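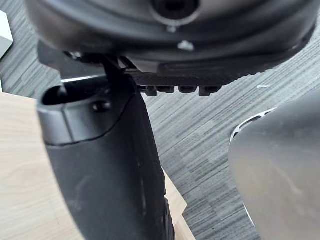

July 20, 2020. Black plastic again today. I have put off the utility closet and its attachments since January, and the list for the day was short: pull every tube, nozzle and brush out, clean them, work out which ones fit what, and put back only the ones with a use. The first lesson came before anything was washed. Matte black hides its shape and shows its wear. Pale scuff streaks run down the long black part, heaviest in the middle stretch, and a white fleck on a dark curve is visible from the other side of the table. The small square teeth under the bar, black on black, took me longer to see than the fleck did. I moved the desk lamp to the left and lowered it until the light came in almost flat. Edges and seams read much better that way. It also made everything look dirtier, so I started earlier on the cleaning than planned.

Conditions: window open, fan off. The fan was off because of the dust. By eleven the room was warm enough that I regretted it, and I turned the fan on in the hallway and pointed it away from the door.

Weights

I weighed the crate on the kitchen scale before touching the contents. 2,383 grams, net of the crate. This was everything that came off the closet floor except the vacuum itself and the hose, which would not sit on the scale without one end resting on the counter. I zeroed the scale, weighed again, same figure. Good enough.

The point of weighing was to settle how much of the bulk was dirt. I expected very little. I have a habit of blaming dirt for things that are the fault of geometry, and suction loss in this household has been blamed on dirt for two years. The filter was replaced, the bag was replaced, and the thing still whistled. My working theory this morning was a bad joint somewhere between the handle and the floor head, with air coming in at the side.

Method

Two basins, both plastic, on an old towel. Left basin: warm water and dish soap, not much of it. Right basin: plain water. Anything with a brush strip went through a dry comb-out first, over newspaper. Wet hair in bristles is a job I have done once and will pay money not to do again.

Order of work:

Dry brush the outside.
Tap the open end on the newspaper, twice, and look.
Pull a rag through on a string, from the wide end to the narrow end.
Soap, soft toothbrush on the seams.
Rinse, stand upright on the rack, open end down.

The string was the slow part. I used a washer as a weight to get it through the bends, and the washer kept catching on the inner lip where two molded halves meet. A nut is better, being rounder at the corners. I changed over after the third tube and lost no more time to it. Note for next time: nut, not washer, and put it in the jar with the string now. (Done.)

The crevice tool from the old Drenel held a plug of gray felt the length of my thumb. It slid out in one piece when pushed with a dowel. The upholstery head had a paper clip across the throat, which had then collected thread, which had then collected everything else. That accounts for the whistle when cleaning the sofa. It does not account for the whistle on the floor.

Fit

After lunch I did the joints. The tubes in this house come from three machines, two of which we no longer own, and they have never been kept apart. There are round ends and there are ends that are not round. The round ones I had been treating as interchangeable, and they nearly are. One slides over another with a firm push and holds for as long as you keep the handle low. Lift it and the joint opens on the underside by the thickness of a fingernail. I wrapped one turn of tape around the inner tube as a test and the gap closed. So the bores are different and always have been. I should have measured them in January instead of buying filters.

The calipers are the cheap Lai pair from the hardware store in Vencombe. The jaws do not quite close square, and I correct by taking each reading twice with the tool turned end for end. On a taper this hardly matters, since the reading depends on how far in you put the jaws. I marked a depth line on the jaw with a pencil and kept to it. Readings are on the inside cover of the green notebook, not copied here.

The non-round ends are a better design and more annoying to clean. A rounded rectangle can only go in one or two ways, so the tool cannot twist in use. But a rag pulled through on a string rides up the middle and leaves the corners alone. For those I cut a strip from a kitchen sponge, folded it, and pushed it around the inside edge with the handle of a wooden spoon. On the end I had in front of me at mid-afternoon, the rim was lighter than the inside by a good margin, the inside being simply dark at that angle, and there was a raised band just below the opening with a small rectangular slot in it. A toothbrush will not go into a slot like that. A wooden toothpick will, and a folded corner of paper towel after it. I went around every seam and band with a toothpick on principle and threw away a good many toothpicks.
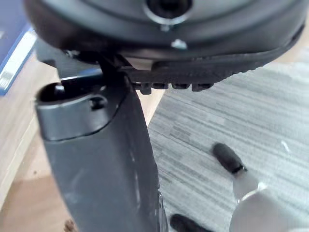 Second pass

I stopped for coffee and came back to find I no longer trusted the first row on the rack. Everything looks clean when it is wet. I took the first few down, dried them by hand, and held each one to the lamp. Soap film on two of them, in the corners. Back to the right basin, with fresh water this time.

Changing the rinse water more often would have prevented this. The tap is four steps away. I have no argument for why I did not do it.

Labels next. I had thought about colored tape, and rejected it: I would need to remember what the colors mean, and the adhesive goes soft in that closet in summer. Paint marker on matte black is legible but never comes off, and some of these may be given away. I settled on string tags with a letter for the machine and a number for the bore. The string goes through a slot or around a collar, wherever it will not sit in the joint. Tags are ugly. They come off in use and then have to be put back on, and I give the system until fall.

Cylindrical parts turned out to be the awkward ones to store. Laid flat they roll, and stood up they want a wide base or a wall. The test was to stand each on the table and nudge it. A thick black cylinder with a metallic gray ring near the top passes at a glance as one solid color with a bright line on it, and the ring is the place the light goes first, which makes it a handy reference when lining things up by eye. I do a lot by eye and check afterward. Most of the time the check changes nothing, and the times it does are why I keep doing it.

The Kistlow rack has holes along the front rail, and I had always supposed they were for hooks. The hooks sold for it are a poor fit. A length of broom handle cut down and pushed through two opposite holes makes a peg that does not turn, and a tube dropped over the peg stays put. I cut four. The saw wandered on the second and I sanded it back. The pegs are a little too long on the wall side, so the rack now stands away from the wall by the width of a finger, and that gap will collect whatever falls behind it. I can live with it for now.

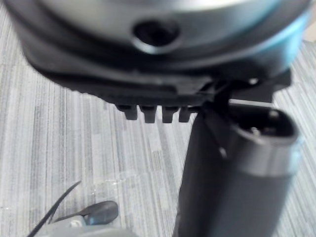
Results

Everything dry by six, or dry enough. Reweighed the contents, same scale, same crate, same corner of the counter: 2,344 grams. The difference is 39 grams, including the felt plug and the paper clip. I checked for parts left on the rack before writing the figure down, and there was one, a small round brush, and the figure above includes it. Thirty-nine grams is more than I expected and less than would explain two years of complaints.

Cost for the day was 17 dollars, nearly all of it the broom handle and a packet of tags. I already owned the sponges.

Then the floor test. Handle, long tube, floor head, all from the same set as far as bore measurement can establish it. No whistle on the hard floor. A faint one on the rug with the head pressed down, and it stops when I tilt the handle a little to the right, so there is still a leak at the head swivel. I put a strip of tissue near the joint with the motor running and it pulled in at the back. The swivel is riveted. I am not drilling out a rivet this week.

What went back in the closet: the matched set on the pegs, the crevice tool, the round brush, the upholstery head. What did not: the loose tubes from the other two machines, which are in a paper bag by the front door with their tags on. I would like to keep one long tube for reaching under the dryer, and have gone back and forth on that all evening. It is in the bag at present.

Open items

Swivel, as above.
Closet floor was swept but not mopped. The back left corner has a stain that predates us.
The calipers need their jaws dressed, or a replacement.
Lamp goes back on the desk. I have been reading by the overhead light, and it gives me a headache.
Hose was not done. It is still behind the door, and it rattles when I pick it up, so there is something in it.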